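**Painting over old kitchen cabinets, worth it?**

**mudroom_mel** · August 23, 2019
So we closed on the Ritberg place and the kitchen is solid but very tired. Lambrechts quoted me $445 just for new doors on the pantry wall and I nearly choked. I'd like to keep the boxes, paint everything, and hang on to brass pulls because I love them (my husband does not).
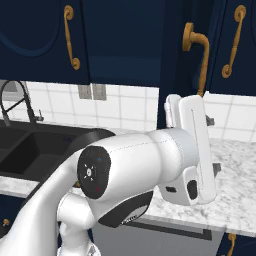
Has anyone used the Ketirik cabinet enamel? The can says 2 coats and I don't believe it.

**tallowtree**
Did mine in Ketirik last August. Two coats was fine on the doors, but I needed a third on the drawer fronts. Degrease first, then degrease again!! And give it 36 hours before you hang anything, whatever the label says.

**pinhook**
Gonna disagree. Enamel over old varnish chips around the handles, every time. I'd pay for the doors and be done. My sister's paint job looked awful inside a year.

**tallowtree**
Did she sand, though? Mine still looks great and I have kids.

**pinhook**
She says she sanded. I have my doubts, lol. Still wouldn't do it.

**mudroom_mel**
OK, leaning paint. Now we're fighting over color. I want navy, he wants cream like everyone else on the street.

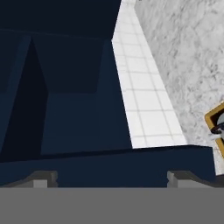
Also, would you order from Notar or just drive to the store? Shipping on paint seems nuts.

**pinhook**
Drive. And cream hides dust way better than navy, sorry.

**tallowtree**
Navy!! Get a sample pot and do one door first.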